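Ultville Board of Elections
Minutes of the Regular Meeting
31/07/2021
Council Chamber, Ultville Town Hall

Members present: Feng-yi Ng (Chair); members for the Calloway, Foswood and North Ultville districts
Also present: Town Clerk; Counsel to the Board; Deputy Registrar
Absent: Member for the Harbor district (excused)

1. Call to Order

The Chair called the meeting to order at 9:30 a.m. and confirmed that a quorum was present. Notice of the meeting had been posted at Town Hall and at the Foswood branch library in accordance with the Board's rules.

2. Approval of Agenda and Prior Minutes

The agenda was approved with one change. Item 9, Poll Worker Pay, was moved ahead of Correspondence at the request of the Town Clerk.

The minutes of the June meeting were approved as corrected. In the section on absentee ballot envelopes, "return address" was changed to "return date" in the second paragraph.

3. Report of the Town Clerk

The Clerk reported that the summer mailing of voter address cards had been completed. A total of 388 cards were returned as undeliverable, most of them from the apartment buildings on the east side of the Calloway district. The Clerk's office will send a second notice by forwardable mail to each voter concerned. No voter will be moved to the inactive list until the response period for the second notice has ended.

The Member for Calloway asked whether unit numbers had been left off the first mailing. The Clerk replied that unit numbers appeared on the cards where the registration record contained them, and that many older records did not. The Deputy Registrar will compare the returned cards with the assessor's address file and bring the results to the next meeting.

The Clerk further reported that the office's second service window will reopen on weekdays from 10:00 a.m. to 4:00 p.m.

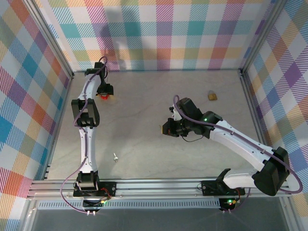
4. Precinct Boundary Between Calloway and Foswood

Counsel presented a memorandum on the boundary between the Calloway and Foswood districts. The line was first described in a town ordinance of 1929, which follows "the center of the mill road" to the creek. The mill road was later realigned, and the current precinct map follows the new roadway. The ordinance was never amended. As a result, homes on a short stretch of Mullari Lane are placed in Foswood by the map and in Calloway by the text.

Counsel advised that the Board has no power to amend the ordinance. It may, however, recommend corrected language to the Town Council, and it may continue to use the adopted map until the Council acts. Counsel was of the opinion that a change to the map alone would be open to challenge.

The Member for Foswood stated that residents of Mullari Lane have voted at the Foswood polling place for many years and that a change shortly before an election would confuse them. The Member for Calloway agreed on the matter of timing but asked that the record show her view that the text of the ordinance should govern in the long run.

Discussion followed on whether the residents should be notified now or after the Council has taken up the matter. The Chair stated that early notice was preferable, provided that the letter made clear that no polling place had changed.

Motion: To recommend that the Town Council amend the boundary description to conform to the adopted precinct map, and to direct the Clerk to send a letter of explanation to all registered voters on Mullari Lane.
Moved by the Member for Foswood; seconded by the Member for North Ultville.
Vote: three in favor, one opposed (Calloway). Motion carried.

5. Candidate Filing Period

The Board considered a written request from the Ultville Civic League to extend the filing period for Town Council candidates by one week. The League stated that the limited hours of the Clerk's office earlier in the year had made it hard for first-time candidates to obtain petition forms and to have signatures reviewed before filing.

Counsel noted that the close of filing is set by the town charter and that the Board may not extend it by vote. The Board may set the hours during which petitions are received and may offer early review of signatures. The requirement of 150 valid signatures for a district seat is likewise fixed by the charter.

The Chair thanked the League for its letter and said that the concern was a fair one, even if the remedy requested was not available. The Member for North Ultville proposed that the Clerk's office remain open until 7:00 p.m. on the last three business days of the filing period. The Clerk confirmed that this could be done within the present staffing budget.

Motion: To extend the hours for receipt of petitions to 7:00 p.m. on the last three business days of filing, and to offer signature review by appointment during the two weeks before the close.
Moved by the Member for North Ultville; seconded by the Member for Calloway.
Vote: unanimous. Motion carried.

The Clerk will post the extended hours on the town website and will reply to the League in writing.

6. Polling Place Accessibility

The Deputy Registrar summarized the site visits made to the district polling places. The Calloway school gymnasium and the North Ultville fire hall were found to meet the Board's checklist. At the Foswood branch library, the ramp from the rear parking area was found to be too steep at its lower end, and the door at the top does not stay open without being held.

The library has offered the use of its front meeting room, which opens directly onto the sidewalk. The Deputy Registrar advised that the room is smaller than the one now used but would hold the same number of voting booths if the check-in table were placed in the lobby. The Member for Foswood asked about shelter for voters waiting outside in poor weather. The Deputy Registrar said that the front canopy covers part of the walk and that the town owns a tent that could be set up beyond it. 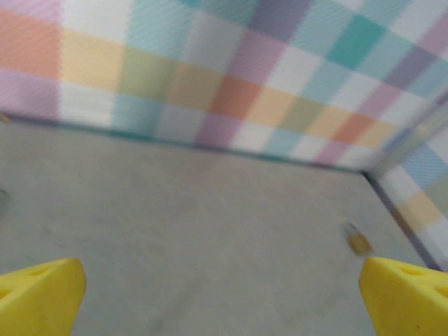
The Chair asked that a floor plan of the front room be prepared, showing the path of travel from the door to the check-in table, the booths and the exit. The plan is to be sent to members before the next meeting so that a vote may be taken then. The Member for Foswood will speak with the library director about signs and about closing the lobby to other uses on election day.

7. Ballot Printing

The Clerk reported that two bids had been received for ballot printing. Both bidders met the paper and security specifications. The lower bid allows for one round of proofs at no charge, with a fee for each further round. The higher bid allows for three rounds.

The Member for Calloway recalled that more than one round of corrections had been needed in the last municipal election. After discussion, members agreed that the Clerk should ask the lower bidder to include a second round of proofs. The matter was held over to the September meeting.

8. Voter Information Pamphlet

A draft of the pamphlet was distributed. Members asked for larger type on the page listing polling places and for the absentee deadlines to be moved to the inside front cover. The Member for North Ultville asked that the phrase "duly executed application" be replaced with "signed application." There was no objection.

Motion: To approve the pamphlet as amended and to authorize printing costs of up to $3000.
Moved by the Member for Calloway; seconded by the Member for Foswood.
Vote: unanimous. Motion carried.

9. Poll Worker Pay

The Clerk asked the Board to clarify whether poll workers are to be paid for the training session if they are later unable to serve. Present practice has varied — some have been paid and others have not. Counsel found nothing in the charter or the Board's rules on the point.

The Board agreed by consensus that any person who completes the training session shall be paid for it. The Clerk will prepare a written rule for adoption.

10. Correspondence

The Board received a letter from a Calloway resident objecting to campaign signs placed in the public right-of-way. The letter was referred to the Department of Public Works.

11. Public Comment

One resident asked whether absentee ballots could be returned at the Foswood branch library. The Clerk stated that ballots may be returned only by mail or at Town Hall. A second resident spoke in support of the evening filing hours.

12. Adjournment

There being no further business, the meeting was adjourned at 11:20 a.m. on the motion of the Member for Foswood, seconded by the Member for Calloway.

Respectfully submitted,
Town Clerk, Secretary to the Board

Approved as to form: Feng-yi Ng, Chair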